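Drolel Institute – Opinion

Counting the Right Demonstrations

The recent report from the Sosa project makes a claim that deserves wider discussion than it has received. Its authors collected 2000 demonstrations of everyday handling tasks with hand-held grippers, trained a policy on all of them, and then trained a second policy on a selected set of 400. On the household tasks used for testing, the smaller set did nearly as well. The temptation will be to read this as permission to collect less. It is our view that such a reading would be a mistake.

The 400 demonstrations could be selected only after the full collection existed. The method compares recordings with one another and keeps those that differ most in approach, in grasp and in surroundings. A group that sets out to record 400 demonstrations in one room, with one operator, will not obtain the same data. It will obtain 400 versions of the same motion.

What the result does show is where effort has been poorly spent. Many groups, our own among them, have reported the size of a collection as though size were a measure of quality. At Undurton, where we reviewed around 40 sessions last winter, long runs of nearly identical pick-and-place motions made up much of the recorded time. Operators had been asked for a number, and they supplied it.

We would ask funders and program managers to change the request. A collection plan should state how many locations will be visited, how many operators will take part, and which objects will be handled at unusual heights or angles. Items that hang, fold or swing should be given more time than they now receive. Rigid blocks on a flat table have been studied well enough.

There is also a question of reporting. The Vikovetti benchmark still accepts entries that give only a total count and a success rate. Two policies with the same score may rest on very different data, and a reader has no way to tell them apart. We recommend that at least 2 further items be required: the number of distinct locations, and the share of recordings that were discarded, with the grounds for discarding them. Neither would place a heavy burden on the groups involved – most already keep these records for their own use.
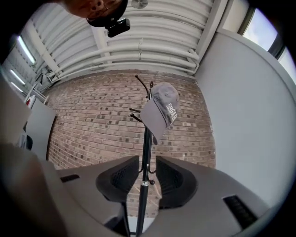
Some colleagues will object that such rules favor large institutions with access to many buildings. The concern is fair. Hand-held tools have lowered the cost of moving between sites, however, and smaller groups could share locations under a common protocol. We would support an arrangement of that kind and are prepared to open our own rooms to it.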